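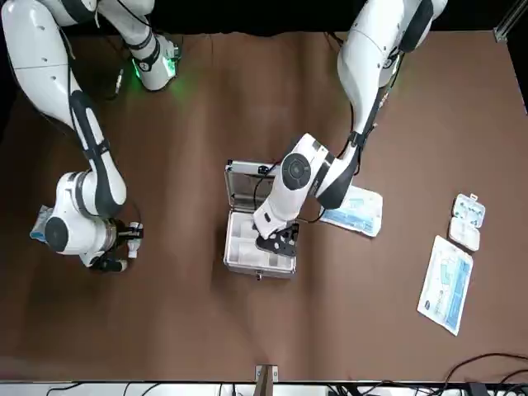
Two robot arms over a table covered with brown cloth.

27 October 2022
By Naidoo Staff

Women who work in the packing sheds of Pultlow marched to the Erkell labor office in October to demand equal pay and paid maternity leave. Organizers counted 2,838 marchers, up from 2,234 last year. The route was closed to traffic for 4 hours. The Fokora Women's Union says 64 sheds still pay women a lower day rate than men for the same shift. The labor office said it would answer the union in writing.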